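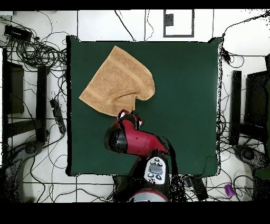 The household linen count at the Rondstead guest house was completed in December 2020 and covered 579 pieces, of which 485 were judged fit for continued use. Bath towels required the most attention. A tan terry-cloth towel with a lighter border stripe is typical of the older stock, and terry of this type is washed separately from sheets. Fabric softener is no longer used on any towel, as it reduces absorbency over time.

Sheets and pillowcases are now stored by room, in sets of four. The earlier arrangement, by size alone, led to mismatched sets in the Sultport wing and is not recommended.

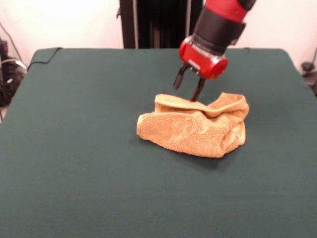 Pieces withdrawn from service were divided between cleaning cloths and donation. The animal shelter at Brelley accepts cotton items in any color, provided they are clean and free of loose threads. Feather pillows are not accepted.

Replacement orders have been placed with Bellamy for 16 hand towels and two bath mats. Delivery is expected before the spring season, and the shelf labels will be revised at that time.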